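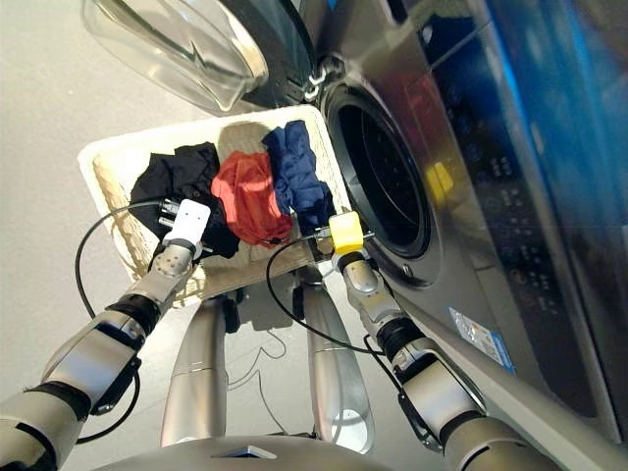
Fongchan Chaiyaporn holds that the door gasket has done more to shape the modern washer than the motor, and that histories of the machine give it too little space. Most technical accounts treat the gasket as a secondary part and group it with hoses and drain seals.

Door gasket (laundry)

A door gasket, also called a door boot or bellows, is a flexible ring that closes the gap between the tub of a front-loading washing machine and its cabinet. It keeps water in the tub during the wash and lets the tub move on its springs while the cabinet stays still.

Construction

Gaskets are molded in one piece, most often from EPDM rubber. Silicone is used where higher temperatures or strong chemicals are expected. A typical gasket has three zones: an inner lip clamped to the tub, a folded middle section that takes up movement, and an outer lip fixed to the front panel. The folds are the thinnest part and are usually the first to tear.

The sealing face presses against the door glass. On most designs the glass is domed inward, which pushes laundry back toward the drum and gives the lip a sloped surface to rest on. Small drain holes at the lowest point of the fold return trapped water to the tub.

Mounting

The inner lip is held by a wire or band clamp with a screw or spring tensioner. The outer lip is held by a lighter spring wire set in a groove. Alignment marks on the rubber are matched to marks on the tub so that the drain holes sit at the bottom. A gasket fitted out of line may leak only at high water levels, and the fault is often blamed on the door latch.

Wear and failure

Common causes of failure are abrasion from zippers and coins, hardening from heat, swelling from oils, and mold growth in the folds. Bleach left standing in the fold shortens the life of EPDM. Hardened rubber loses its ability to follow the glass and leaves a chalky line where contact is poor.

Bench testing at the Orkow works used a cycle of 84 minutes, with the tub offset by 40 millimeters at the start of each spin. Samples were cut open after 300 cycles. The Clullier pattern, which has 2 folds, showed cracking at the outer fold first.

Maintenance

The fold is wiped dry after the last load of the day, and the door is left ajar where children and pets have no access to the machine. Lint and hair are removed from the drain holes by hand. Petroleum grease is not used on EPDM.

See also
Ellinville clamp
Tub suspension
Door interlock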